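Pricing the tray robot, March 2023

The quote from Parsons came in and I've been grumpy ever since. We run two cafeterias, one at Polbridge and a smaller one at Pestholm, and somebody upstairs has decided the dish return should be automated. So now I get to find out what that costs.

The arms themselves are the cheap line. What got me was everything under it. Setup is billed at 70 an hour, the Ruleo software is 900 a month per station, and the support contract runs 3 years whether we still want the thing or not. Spare gripper fingers are extra. Training is extra. I asked if the rack was extra and they had to go check.

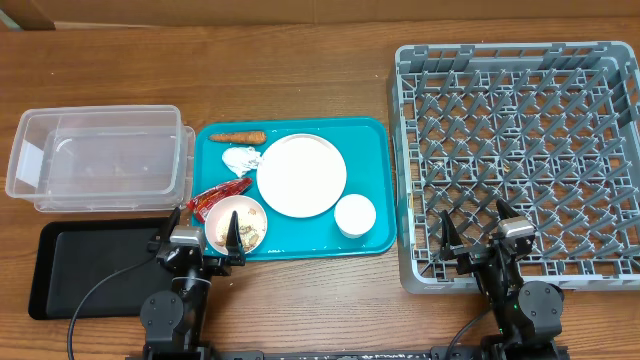
My budget has one line for this, and it says "equipment," as if we were buying a toaster. I think the real money goes into the mess on the trays. A plate is easy, I'll give them a plate. But a balled-up napkin, a torn red wrapper hanging past the rim and a carrot, all on one tray, are three different jobs before anyone gets to the bowl with crumbs in it. Parsons quotes per tray and never says what's on the tray. I've asked twice.

Lunch at Polbridge gives us 60 minutes when it really piles up. I want a price for that hour, with our trays and our leftovers, in writing. Until then I've moved the money to the new dishwasher, and the next meeting is in May.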